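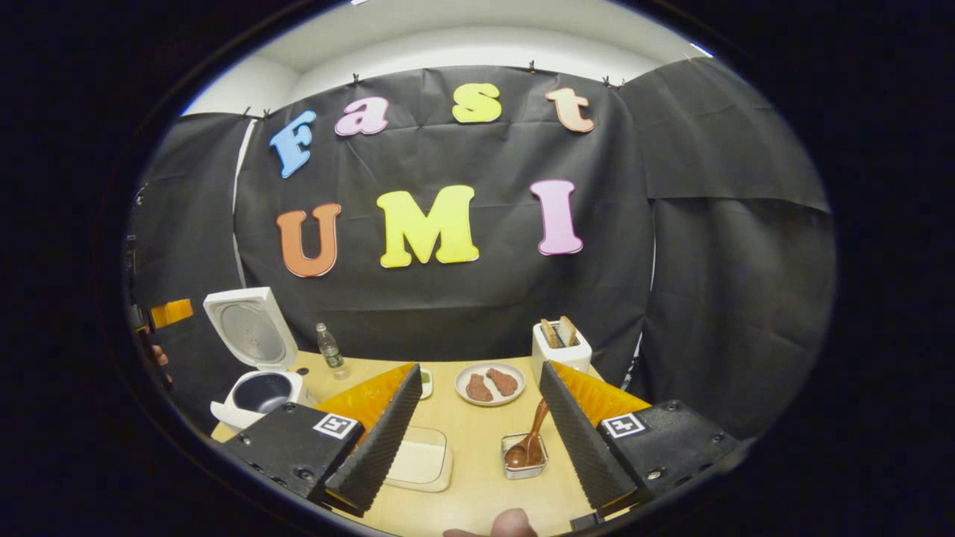
Search this site Type a word

Home Big Questions Robots Space Bugs Ask Us

How Do You Teach a Robot to Help in the Kitchen?

15 Apr 2021
By Gaetano Longo

Let me ask you something. How did you learn to pour milk into a cup? I bet you don't remember anybody reading you a list of rules. You watched a grown-up do it, then you grabbed the carton and tried it yourself, and maybe some of it ended up on the floor (mine sure did!).

A robot can learn in a way that is a little bit like that. It's my favorite thing to talk about, so get comfy.

For a long time, people told robots what to do one tiny step at a time. Move up this much. Turn that much. Stop. Squeeze. That works great in a factory, where the same part shows up in the same spot all day long. But a kitchen is a mess! The cup is in a new place every morning. Somebody left the lid off something. If your robot only knows "go to this exact spot and squeeze," it's going to squeeze a whole lot of air.

So here's another idea -- show the robot what to do, over and over, and let it find the pattern. Scientists call this "learning from demonstration." A demonstration is just a fancy word for showing.

Now comes the part I love. The person doing the showing doesn't need a whole robot. They can hold just a robot's hand! It's called a gripper, and it has two fingers that open and close like a crab's claw. There's a camera on it, too. You pick up the gripper, do a job with it, and the camera records what the hand "sees" the whole time. Later on, a computer studies those recordings. It looks at what was in view and how the hand moved next, and it tries to work out how the two go together.

I tried one once when I went to visit a robot project called Horinik. My job was to move a spoon from a basket to a plate. Easy, right? Nope! I'm used to five fingers, and suddenly I had two. I dropped that spoon so many times that a scientist gave me a bigger spoon.
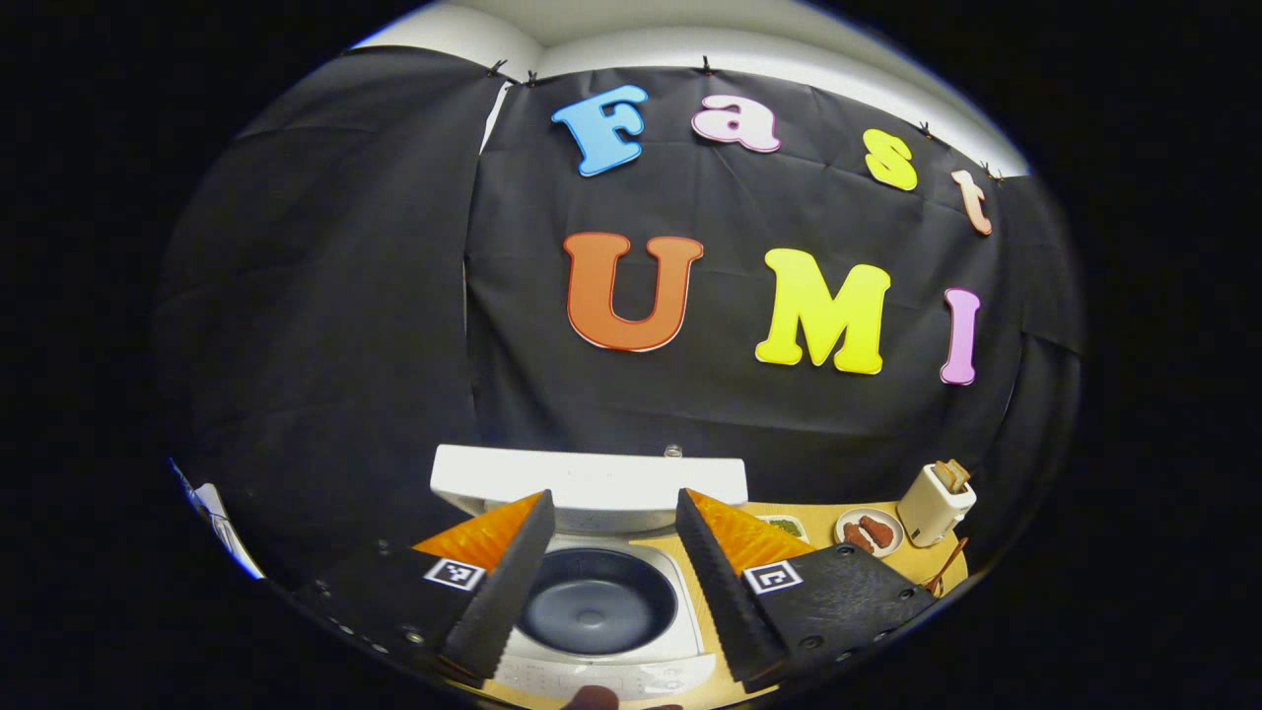

One showing isn't nearly enough, and I think that's the biggest surprise for most kids I talk to. The Horinik team recorded 727 showings of a single kitchen job, and then they went and started on the next job. Think about a rice cooker with its lid up. You can look at it a little from the left, or a little from the right, or from way up close so it fills the space between the gripper's fingers, the way it does here. To you it's the same rice cooker every time. To a computer, each of those views is a brand-new bunch of colored dots, and it needs plenty of them before it catches on.

You might also wonder about those little black-and-white squares on the fingers. They're called markers, and they look kind of like a puzzle. A computer is really good at spotting a pattern like that. If it can find the square on one finger and the square on the other, it can figure out how far apart the fingers are. Wide apart means the hand is open. Close together means it's shut, or it's holding something.

And why does everything look so round and bendy? That comes from a very wide lens, called a fisheye. It squishes a big view into a circle, so the robot's hand can see what's off to the side as well as what's straight ahead.

So does it work? Pretty well, some of the time. At Horinik they let their robot try its job 56 times all by itself. It got the job done 41 times. The other tries went wrong in all kinds of ways. Sometimes it grabbed too early. Once it picked up the spoon perfectly and then just stood there holding it, like it forgot why it came into the kitchen. (My dad does that.)

The team looked back at the misses and saw that many of them happened when an object was close to the edge of the table. Hardly any of their showings had things near the edge! The robot hadn't had a chance to practice that part. So they picked up the gripper and recorded more.

Try it at home! Get a pair of kitchen tongs and a bowl of dry pasta. Using only the tongs, move 20 pieces into a cup. Then put the cup somewhere else and do it again. Did you have to change how you moved your arm? Write down what you changed, and see if a friend can follow your notes with their eyes closed. Somebody is going to be picking pasta up off the rug, so maybe warn your grown-up first.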